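Open day at Ceto: notes on the soft-object bench

I spent Thursday afternoon at the Ceto open day, mostly at the manipulation bench, where a two-finger gripper was being run on things that change shape when you squeeze them. The wrist camera feed was up on a monitor beside the table.
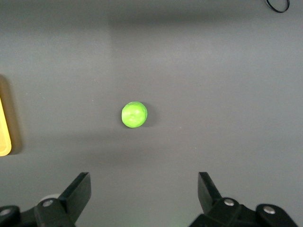
Setup

The arm is a Lerkoleo, the small one, bolted to a bench with a matte gray top. Control software is Zitau, which the lab writes in-house. Raphaël Bodin ran the demo and kept the talking short, which suited me. The target for my session was a lime green ball that looked like modeling clay, creased and not quite round. The fingers have flat inner faces, so contact on a ball starts as a small patch and grows as the material gives.

That growth is the whole problem. On a rigid part you close until the force rises, stop, and lift. On something soft the force comes up slowly and keeps drifting after the fingers stop. Close too early and the ball slips out forward. Close too late and you have a disc.

What they run

The policy reads the wrist image and the finger position, and nothing else. There is no force sensor in the fingers. Motor current is logged but not fed back. Bodin said the current model was trained on 500 demonstrations, all recorded by hand over a few weeks in May, and that the first 100 were thrown out when they changed the finger pads.

I asked about lighting, as the bench had broad soft shadows across it and a paler patch behind the ball. Rosario Mancuso, who did most of the recording, told me they leave it uneven on purpose. An earlier model trained under flat light had learned to find the ball by its shadow and went to pieces near a window.

Results while I was there

I watched seven attempts. Four ended with the ball lifted and set down again. The other three failed on approach: the fingers came in slightly to one side, one pad touched first, and the ball rolled. I saw no failures from crushing — the closing distance seems well tuned, at least for that size.

Still open

Cycle time was slow and I didn't get a figure for it. I also wanted to know how the grip behaves once the clay has been flattened by earlier attempts, but Bodin reshaped the ball between runs. The Nomura bench across the aisle was doing rigid parts at a much higher rate, though with a fixture, so the comparison isn't worth much.

Mancuso has promised me the current logs. If they arrive I'll plot them against finger position and post the curves.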